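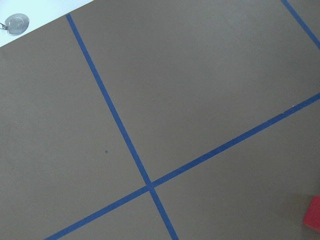 *Blue tape on the brown top, where two lines cross.*

# sikolden-grid

Notes and layout data for the taped table in the Sikolden room. The table is a flat board marked into rectangular cells with blue tape. We use the cells as addresses, so a note like "block in B2" means the same thing to whoever reads it next.

Maintained by Miroslava Vlček. Tape and layout by Gorazd Kolev.

## What is in this folder

- `cells.csv` – one row per cell, with its name and corner positions
- `placements.csv` – 341 rows, one per object placement
- `retape.md` – log of every time a line was replaced
- `old/` – the Laur layout, kept for reference only

Positions are in millimeters, measured from the near left corner of the board. Columns are lettered from the left and rows are numbered from the near side. The old Laur files count rows from the far side, so don't mix the two.

## Laying the tape

1. Wipe the board and let it dry.
2. Mark both ends of each line in pencil. Measure from the board, not from the table under it.
3. Run each strip in one piece. Pull it straight before pressing it down.
4. Let the strips overlap where they cross. Don't trim them – cutting there scores the surface.

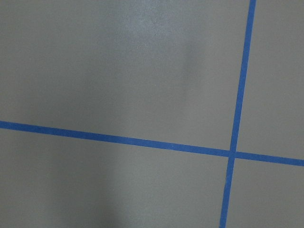 5. Press down the crossings again with a flat edge.
6. Remeasure and update `cells.csv` if a corner has moved more than 3 mm.

Corner positions are taken at the center of each crossing. Versions before November used the inside edge of the tape, and 13 rows in `placements.csv` still do. They are flagged `edge` in the last column.

## Placements

An object belongs to the cell that holds most of its base. If it sits on a line, write both cells with a slash, lower letter first. Two blocks joined together get one row and one name.

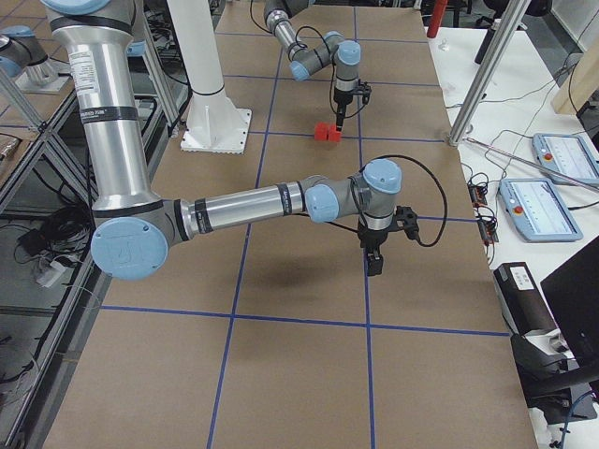 *Red block just beyond the upper cross line.*

## Known problems

- Tape color reads differently under the window light. Don't set a color threshold from one picture.
- The board surface can look gray or brown depending on the shot. The `surface` column says `board` for all of them.
- Rows 30 and 446 in the Laur file have the same object name. Derek Nuttall has the paper sheet for both.

Corrections go to Miroslava. Please give the cell name and the row number.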